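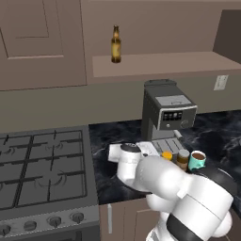 I have been married for 217 days and I still have opinions about wedding dresses, which my husband finds puzzling and my sister finds exhausting. Mostly I think them over first thing in the morning, since I never could think before the first cup. And what I keep coming back to is this: why do we still buy a dress we can only wear once?

I bought mine at Druvden, a tiny salon up two flights of stairs, and I loved it. I loved it so much that I wanted to wear it again in December, to a friend's party, and I couldn't. It had a train. It had a built-in corset that took my sister and a crochet hook to close (54 buttons, she cursed every single one). There is no party on earth you can wear that to unless you're the one getting married at it!

My grandmother's aunt got married in 1925 in a dropped-waist silk dress that she then had dyed navy and wore to church, to dances and to at least one christening. We have the photo from the christening and she looks fantastic. She would have thought I was out of my mind.

So I'm making a plea for the separates. A good skirt, a good top, maybe a little jacket if you're marrying somewhere drafty. Emese Szénási has been sewing them at Sorkia for a while now, and when my friend Kinga got engaged I practically dragged her there. She picked a plain satin skirt and a knitted top with long sleeves, and her mother cried, but in the bad way. "It looks like an outfit," she said. Well, yes! It is an outfit! Kinga has worn the top with jeans ever since and I am sick with envy.

I know the other side of it. Brigitta Gruber, who fitted my dress and has more patience than anyone I've met, told me that brides want to feel like they've stepped out of their normal life for a day, and a skirt from the closet won't do that. She has a point. When I saw myself in that big mirror I did go a bit quiet. I'm not sure a skirt would have done it.

But then the day is over and the dress goes in a box, and the box goes under the bed, and you hit it with the vacuum cleaner every week. I've had 2 offers for mine and turned both down, so clearly I'm no better than anybody else. I may have the train taken off this summer. Brigitta says it can be done, but she wants me to sleep on it first.

Contact | © Jivance Bridal Journal | Back to top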